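Bultport Investment Club
Minutes of the monthly meeting, 2021-08-08
Currency section and general business
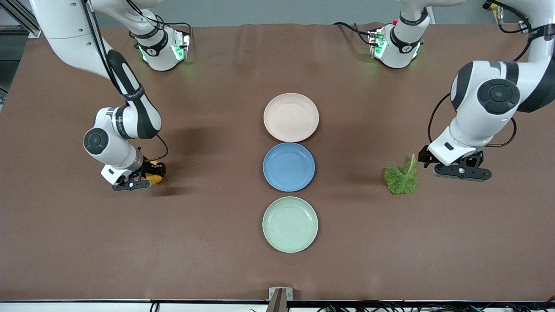

One member asked before the agenda was taken whether the club should be holding foreign currency at all, given that most people had joined to buy shares. The chair replied that the question came under item 3 and would be dealt with there. The member was content to wait.

1. Apologies and minutes of the last meeting

Apologies had been received and were noted. The minutes were accepted with one correction: under item 5, "Swedish krona" should read "Norwegian krone". The secretary will change the filed copy.

2. Matters arising

The broker, Resero, has now answered our letter on overnight charges. The charge is worked out on the full size of the position and taken at the close of the New York session. When a position is held over a midweek close, three nights are charged together to allow for the weekend settlement. This explains the larger debit queried in the last report. The club accepted the answer. It was agreed that the charge should have its own column in the monthly statement, as at present it is lumped in with the spread.

The move to the new account form is finished. Two signatures are now needed for any withdrawal.

3. Currency holdings

The section leader reported on the Norwegian krone position, held against the euro. It was opened on the view that a rate rise in Norway would come before any move by the European Central Bank. The position is showing a loss of £188 after charges. The krone has tended to follow the oil price more closely than the section had allowed for, and it weakens quickly when markets are nervous, being a smaller currency with fewer buyers.

There was a long discussion. Some members thought the reason for the trade still stood and that it should be left alone until the next Norwegian rate decision. Others said the loss was already close to the limit set when the position was opened, and that the limit was there to be used. It was pointed out that a rate rise which everyone expects may already be in the price, in which case the krone could fall on the day it is announced.

The question raised at the start of the meeting was then taken. The member said that shares at least pay a dividend, whereas a currency pair costs money to hold if the rates are the wrong way round. The section leader agreed that this was so but said the holding was small and that members had asked for it at the annual meeting in December. A show of hands favoured keeping a currency section, on a smaller scale.

Agreed: to halve the krone position, to keep the stop where it is on the remainder, and to open no new pairs before the next meeting.

Vote: 39 for, 7 against, 6 not voting.

4. Charting software

The trial of Venter has ended. Members who used it found the charts clear but said the price alerts reached them late, sometimes after the level had been passed. The calendar of central bank meetings was liked. The cost for a club licence was thought too high for one section. Agreed not to renew. Anyone who saved their own charts should export them before the login is closed.

5. Talk on reading central bank statements

A speaker from Jerkmont has offered to give an evening talk on how to compare one policy statement with the last and spot changed wording. The offer was accepted on condition that no products are sold on the night. The secretary is to write and ask for possible dates. Several members asked that the talk should cover the minutes as well as the statements, and the difference between a forecast and a promise on rates.

6. Any other business

The library copy of the guide to forward contracts is still missing. Whoever has it is asked to leave it in the cupboard.

A member asked for the monthly statement to be sent out before the meeting so that it can be read beforehand. Agreed. It will go out with the agenda from now on.

The request for a glossary for new members was held over.

Actions
Secretary: correct last minutes; write to Jerkmont; send statement with agenda.
Section leader: reduce krone position; ask Resero to show overnight charge separately.
All: export any charts from Venter.

The meeting closed after item 6. The date of the next meeting will be given with the agenda.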